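Studeneck Simulation Kit for School Robotics Programs: Review After One Term of Use

10 Dec 2025
By Fotini Moschos, Robotics Program Office, Andreadis Secondary School

The Studeneck kit is a package of software, lesson plans and task files that allows students to program a robot arm in simulation. It is sold to schools by annual license. The Andreadis robotics club adopted it at the start of the current school year, following a short trial in July, and has used it as the main platform for its autumn project. This review is intended for departments and clubs considering the same purchase. The school paid the standard price and received no support from the publisher beyond that offered to all customers.

The club has 17 members this year. Most had written simple programs before joining, and two had taken part in the Haner regional competition with a wheeled robot. None had worked with a robot arm. The school does not own one, and the cost of buying, mounting and insuring such a machine is beyond the means of the department. A simulated arm was therefore the only practical way to offer the subject.

Installation

The software was installed on nine desktop computers in the second-floor computer room. Installation required administrator rights and a graphics driver update on the older machines, neither of which is mentioned in the quick-start leaflet. The full manual covers both points in its appendix. Schools should ask their technical staff to read the appendix first and should allow an afternoon for the work.

Student accounts are created from a class list. The import function accepted our list after the accented characters had been removed from several surnames. Passwords may be reset by the teacher without contacting the publisher, an improvement on the package the club used previously.

Course of Work

The kit is divided into two parts. The first is a set of guided lessons on joint motion, coordinate systems and gripper control. The second is an open workspace in which students build a task and write the program that carries it out. The guided lessons are clear and well paced. Each ends with a short program that the student must complete and run, and the error messages are written in plain language.

The open workspace is the stronger part of the product. Students may place objects from the supplied library or import their own models, change their size and color, and set the starting position of the arm. The club's autumn project asked each team to choose an object of unusual shape and plan an approach to it from above. Flat boxes and cylinders were not permitted, as these are already covered in the lessons. One team, led by Athina Kourkoulas, worked with a large toadstool.
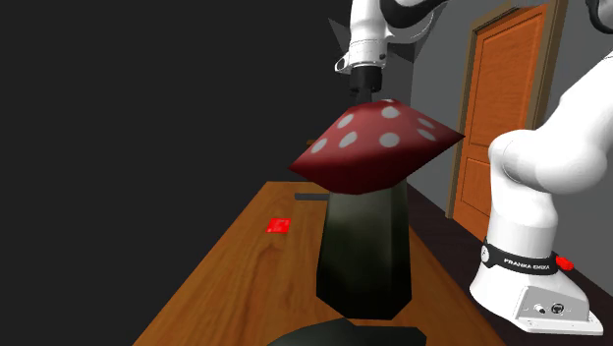
Autumn project, toadstool task: the gripper above the highest point of the cap.

The toadstool proved a sound choice for teaching purposes. The cap is much wider than the stem and is made up of angled faces, so a gripper coming down from above meets a sloping surface almost everywhere except near the peak. The team was obliged to consider where contact should occur, at what height the arm should slow, and whether the stem could be reached at all without the cap getting in the way. These questions were discussed at length in the project notebook, and the quality of the written work was higher than in previous years.

Accuracy and Display

The arm is modeled in good detail, down to the lettering and connector ports on the base. Students can relate what they see on the screen to published diagrams of the joints, and the instructor may refer to parts of the arm by their proper names. The surroundings are plainer. The supplied room has a gray wall, a paneled door and a very dark floor, and there are areas of plain dark background with nothing in them. This does not affect the work, but dark objects can be difficult to make out, and the lighting controls offer only a few settings. The club recommends light or bright colors for any part of a model that students will need to study closely.

Contact between objects is handled acceptably at low speeds. At higher speeds the program sometimes allowed the gripper to pass a short distance into a surface before contact was registered. The manual advises a smaller time step in such cases. That advice was effective, although the simulation then ran slowly on the older computers.

The camera view is the least satisfactory feature. It may be moved freely, but saved views are lost when a task is closed, and a view chosen close to the object often leaves part of the arm out of sight. Several students asked for a second window showing the whole machine. The publisher has stated in reply to our inquiry that this is under consideration.

Teaching Materials

The teacher's handbook is thorough. It includes suggested timings, sample solutions and a marking guide. The timings are optimistic for a club that meets after classes, and the lesson on coordinate systems required two sessions in place of one. The marking guide gives considerable weight to the finished motion and little to planning. The department has amended it for its own use so that the notebook carries equal weight.

Comparison

The club previously used the Lodine package, which remains less expensive and runs well on older equipment. Lodine does not permit imported models, however, and its arm cannot be viewed from below the table. For a first course of a few weeks, Lodine is adequate. For a project lasting a full term, the Studeneck kit is the better purchase.

Recommendation

The Studeneck kit is recommended for secondary schools with reasonably recent computers and an instructor who has some programming experience. Schools without technical support on site should request a trial license before committing to a full year. Andreadis Secondary School intends to renew its license.

Comments

Michalis Tzanetos
Thank you for the note on the graphics driver. Our installation stopped at the same stage and the leaflet was no help. Does the time step have to be changed for each task, or can it be set for the whole class?

Fotini Moschos
It is set for each task. A task file saved with the new value keeps it when copied to student accounts.

Kyriaki Mitsotakis-Vlachou
We have used Lodine for two years and I would dispute that it suits only short courses. With our younger students it has filled a term without difficulty. I agree about imported models.

Michalis Tsakiris
Would the department be willing to share its amended marking guide? Ours also leaves the notebook almost entirely out of the grade.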